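Notebook, August, Windcombe shop
Bubble film on windows: does it do what they say?

Started this because Pantelis Papadakis forwarded the Verkeo leaflet again with "thoughts?" in the subject line. The leaflet wants us to line single-pane windows with their bubble film and promises a warmer room by the evening. There is a graph with no units on the vertical axis. I have seen better evidence on cereal boxes.

To be fair to the idea, trapped air does slow heat down, and a single pane of glass is a terrible wall. I don't doubt the film does something. What I doubt is the size of the something, and whether the branded stuff does any more than plain packing wrap. Octavio Bustos thinks I'm being difficult. He put it up in his mother's back bedroom last winter and she said it was "much cozier." She also got a new comforter that month.

Yes, it is August. We can't test with cold weather so the plan is the other way around: warm box, cooler room. Facundo Cáceres built the box from leftover foam board, open on one side, with an old sash clamped over the opening. Inside is a 200 watt heater on a thermostat and a stirring fan. If the film helps, the heater should be on for less of the time. Same physics, less shivering.

First run, bare glass
Let it settle overnight. Heater ran most of the time. No surprises. Benjamín Farías asked why we don't just point the infrared thermometer at the glass and be done. Tried it to show him. The reading changed by three degrees when I moved from one side of the sash to the other, and part of what it was reading was me.

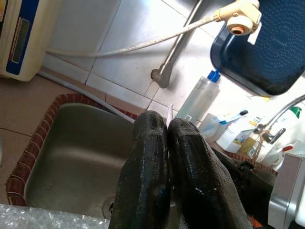 Infrared guns guess the temperature from what the surface gives off, and most cheap ones assume every surface gives off heat like matte paint. Glass does fairly well on that score if you're square to it. Bare metal does badly and the gun ends up reading the reflection of whatever is warm nearby. A kitchen sink like that one is a good place to see the trouble, with steel in the basin and small reddish-brown tiles right along its rim. Leave both alone for a few hours and they ought to agree. Point the gun at each and they won't, even with the steel gone as dull as it has there. I trust the tile. So any video where a salesman aims a gun at a window frame, then at the film, and reads out two numbers, is comparing two materials and calling it insulation. The Verkeo video does this. The frame is aluminum.

From here on, contact probes only, taped down. Tape the same length of wire each time (note to Facundo, who didn't).

Second run, plain packing wrap
Bubbles toward the glass, held with a mist of water. That's the usual advice and it does cling, at least for the first day. Heater time dropped. I'd call it a real drop, well outside the wobble we get between two bare runs. Written on the chart, not repeating it here until we've done it again with the probes taped right.

Third run, Verkeo film
Also dropped. By an amount I can't tell apart from the plain wrap. Giang Quách says one run each proves nothing and she's right, but the leaflet claims theirs is better by a margin you couldn't miss, and I missed it. If the difference needs a month of averaging to find, it won't show up on anyone's gas bill either.

Things I don't believe yet:
- that flipping the bubbles in or out matters. Everyone has an opinion, and I can't find a test behind any of it
- that two layers is twice as good. The first layer does the easy work
- that it "pays for itself in weeks." Whose weeks? What window?
- that it stops condensation. It moves it. Check behind the film at the corners, where the sill meets the frame

On size: the stuff from the packing supplier comes off the roll wide, and a big piece gets away from you fast. It goes over an edge and hangs there and you end up trimming it on the floor. Cut to the glass first, a finger's width short all around, and then wet it. Octavio cuts it in place with a box knife. There are marks on his mother's window frame.
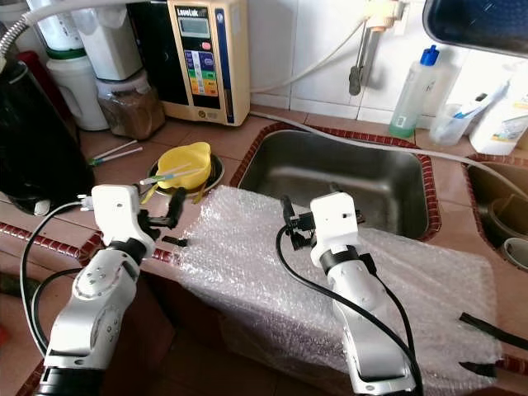

Light loss, which the leaflet doesn't mention

Every one of these tests treats the window as if its only job were leaking heat. People put windows in to see by. Giang brought this up and I had been ignoring it. Ulloa, who rents us the shop, has already said no film on the street side, so it isn't only theory for us.
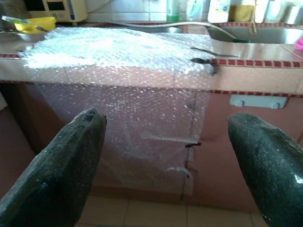 How much light you lose depends a lot on where the light is coming from, and I wish people would say so before quoting a number. Verkeo's flyer for installers has eight percent, with nothing about how it was measured. Same clear wrap, two very different looks. Lying flat on the counter top it goes bright and whitish wherever the light catches the rows of bubbles. Down the front, toward the bottom, you can see the pinkish-brown tile straight through it. On a window with sun hitting it I'd expect the whitish version, and no view to speak of. On a shaded one you might keep some idea of what's outside. So a single percentage tells me very little, and I'd want it done with a light meter, overcast and in sun, on the same pane.

Borrowed the Masine light meter from Benjamín. Battery dead, of course. He says it was fine when he lent it.

Other loose ends

Draft test. Nobody's film is going to fix a sash that rattles. Facundo held a strip of tissue at the meeting rail of our office window and it stood out sideways. I suspect half the happy reviews come from people who taped over a gap while fitting the film. Should run bare glass with the edges taped and no film at all. If that gets us most of the way there, then tape wins and it's a lot cheaper.

Cling. After eight days the plain wrap has let go along the top edge and sags away from the glass. Verkeo's has let go at one corner. Call that a point to them, a small one.

Pantelis wants a yes or no for his newsletter. Told him: plain wrap, north-side windows nobody looks out of, fix the drafts first, don't pay extra. He asked if he could quote me as "recommends." No.

Next: repeat all of the runs in reverse order, taped-edges run, new battery for the meter. Giang is doing the chart so I can't fudge it.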